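Pratport student robotics list
From: Orsolya Boros
Date: January 27, 2026
Subject: Re: Bowl and cabinet task, failed resets

Gilles Besson wrote:
> I ran the bowl and cabinet task overnight with the scripted
> policy and got 87 successes out of 100. Most of the failures
> look like bad starts to me, with the bowl placed too close to
> the cabinet for the fingers to get down beside it. Can we
> throw those out before Hafiz trains on the set?

Gilles,

Please leave them in for now. If we drop episodes by hand the training set will no longer match the reset code, and we had exactly that trouble in November with the drawer task. I would sooner fix the sampler and run the whole batch again.

The sampler picks a position for the bowl, then checks it against the cabinet body. It does not check against the top panel, which overhangs the body at the front. I have added a minimum gap of 30 mm, measured from the outline of the top panel to the rim of the bowl. Start state with the new check, arm at home and fingers open:

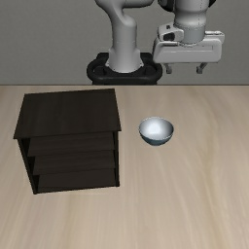

The change is on the branch "briem-reset". Bogdan has read through it and asked for one correction, already made: the gap is now a setting in the task file – it was fixed in the code before. Old task files without the setting will still load and will use the default.

Two things are still open.

The success test only looks at the final height of the bowl. A bowl that lands on its side on the top panel passes. I suggest we also test the tilt, but I have no good value for the limit yet. Blandine, did you settle on one for the Kunden entry?

The shelves have collision shapes but the planner ignores them. This does no harm while the target is the top panel. It will matter as soon as anyone tries to put the bowl on a shelf.

Once the tilt test is in I will start a run of 1000 episodes on the club machine. Gilles, please send me the seeds from your overnight run so I can replay the failures against the new branch first.

Orsolya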